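裏起毛のトレーナーのたたみ方と、毛玉・静電気について
カテゴリ:暮らし > 衣類の手入れ・収納
閲覧数 558

投稿者:Remedios Manzano

こんにちは。裏起毛や、表がふわふわした起毛タイプのトレーナーのたたみ方で困っています。

薄手のTシャツやシャツは引き出しに立てて入れていて、それは問題なくできています。ところが厚手のトレーナーになると、三つ折りにした時点で袖のところだけ盛り上がってしまい、立てても倒れてくるか、引き出しが閉まらなくなります。引き出しの内側の高さは普通のタンスの真ん中の段くらいで、深いタイプではありません。

今のやり方は、ベッドの上に広げて、左右の袖を内側に折って、身頃を縦に三つ折りにして、最後に裾から巻くように折る、というものです。これだと衿のまわりがよれて、次に着るときに衿のリブが波打っています。プリントのある服は、プリントのところに折り目がつくのも気になります。

それから、起毛の表面に筋のような跡がつくことがあります。たたんだときの圧で毛が寝てしまったのか、洗濯のせいなのか分かりません。

聞きたいのは次のことです。
・袖が厚くならないたたみ方
・衿がよれないようにするにはどうするか
・毛の筋は直せるものか
・ハンガーにかけたほうがいいのか

12月に入って家族全員の冬物を出したので、枚数がそれなりにあります。できれば一枚に時間のかからない方法だと助かります。よろしくお願いします。

補足:乾燥機は使っていません。部屋干しです。収納は引き出しのほかに、Rilo という布の箱がいくつかあります。ふた付きで、今は夏物が入っています。

(回答は3件です)

投稿者:Gøran Fagerlund

ハンガーでいいと思います。うちは全部かけています。たたむのが面倒なので。

投稿者:Azra Georgiev

以前、Brurnitz という古着店で10年ほど品出しをしていました。冬はトレーナーばかりたたんでいたので、そのときのやり方を書きます。店ごとに流儀があるので、これが正解というわけではありません。

まず、厚手のものは立てる収納にこだわらないほうが楽です。浅い引き出しなら、平たくたたんで二枚か三枚重ねるほうが収まります。立てるのは深い引き出しか箱に入れる場合だけにしてください。

手順です。

1 衿を自分から遠いほうに置き、前身頃を上にして広げます。ベッドの上でもかまいませんが、マットレスが柔らかいと服の下でシーツが動くので、シーツのしわを先に伸ばしておきます。

2 脇の縫い目をつまんで左右に軽く引き、身頃のねじれを取ります。起毛の服は洗うと脇線が前に回ってくることがあります。ここがずれていると、あとをいくら丁寧にやっても形が崩れます。

3 裏返して背中側を上にします。前側にプリントがある服も、この向きのほうがたたみ上がりの表に出ます。

4 片側の肩の中央から裾に向かって、身頃の端を内側に折ります。袖は横に突き出た状態になります。

5 その袖を肩のところで下向きに折り返し、袖口が裾のほうを向くようにまっすぐ下ろします。袖が反対側の折り線をはみ出さないようにします。

6 反対側も同じです。左右の袖は真ん中で重ねず、隣り合うように並べます。質問を読むかぎり、厚くなる原因はここだと思います。

7 裾から半分に折ります。箱に立てるときは三つ折りです。

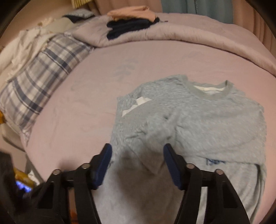 暮らしの手入れ帳 第10号 14ページ

袖が身頃の上を斜めに横切ったまま次を折ると、斜めの線に沿って段ができ、薄い生地なら目立たなくても、起毛だと身頃と袖の厚みがそこに集まります。袖口がどこを向いているかを見て、斜めになっていたら一度戻して下ろし直してください。慣れれば手が勝手にやるようになります。

衿は、巻くたたみ方をやめればだいたい落ち着きます。巻くときに最後に衿が外側へ引っぱられ、リブが伸びたままになるからです。半分に折るときは、裾が衿のリブにかぶらないように指二本ぶん手前で止めます。しまう向きも、衿を奥にせず手前にしておくと、引き出しを閉めるときにつぶれません。すでに波打っているものは、リブだけ霧吹きで湿らせて、手で寄せて形を整え、平らに置いて乾かします。アイロンを直接当てるのはやめたほうがいいです。

毛の筋は、たいてい毛が一方向に寝ているだけです。洋服ブラシで下から上に逆なでし、そのあと上から下に整えます。それで消えなければ、アイロンを浮かせてスチームだけ当て、毛が起きたところでもう一度ブラシをかけます。ブラシは Trolum の小さいほうを使っていますが、毛の柔らかいものなら何でも同じです。洗濯のときに裏返してネットに入れると、筋も毛玉も減ります。柔軟剤は入れすぎると毛が束になるので、表示の量より増やさないでください。

プリントは、折り目がその上に来ないように7の折る位置をずらします。裾に近い位置にプリントがある服は、裾から折ると必ず近くに線が入るので、三つ折りをやめて二つ折りにします。重ねるときはプリントどうしを向かい合わせにしないでください。暖かい部屋だとくっつくことがあります。

ハンガーについては、起毛のトレーナーは重いので肩が伸びます。数日かけておくくらいなら平気ですが、シーズン中ずっとはすすめません。どうしてもかけるなら、縦に二つに折って脇の下にハンガーのフックを当て、身頃と袖をそれぞれ肩にかぶせる方法なら肩は出ません。ただし場所を取ります。

投稿者:Po-yen Wu

上の方の説明でほとんど足りていると思うので、収納と静電気のことだけ。

Rilo の箱、うちにもあります。ふたをすると中が蒸れるので、よく着るトレーナーを入れるならふたは外しておいたほうがいいです。夏物を圧縮袋に移して、箱を冬物に回すのはどうでしょうか。ただし起毛のものは圧縮しないでください。毛が寝て戻りにくくなります。私は一枚それでだめにしました。

静電気はタイトルにあるのに本文に書いていないので、聞きたいことと違っていたらすみません。部屋が乾いているとブラシをかけるときにパチパチします。霧吹きで空中に一回吹いて、その下をくぐらせるようにしてからブラシをかけると少しましです。静電気防止スプレーは Aranda の300円くらいのものを使っています。1,000円を超えるものも試しましたが、違いは分かりませんでした。

あと、部屋干しならたたむ前に衿と脇の下を触って、湿っていないか確認してください。厚手は表が乾いていても縫い目の重なったところが残ります。箱に入れるとそこから臭います。

投稿者:Remedios Manzano(お礼)

みなさんありがとうございます。

袖を真ん中で重ねていました。並べるようにしたら厚みがかなり減って、二枚重ねで引き出しが閉まりました。衿はまだ波打っているのが何枚かあるので、霧吹きを試してみます。

静電気のこと、タイトルに書いて本文に入れ忘れていました。スプレーは近所で探してみます。

ハンガーは、上着だけにします。

この質問は解決済みです。新しい回答は受け付けていません。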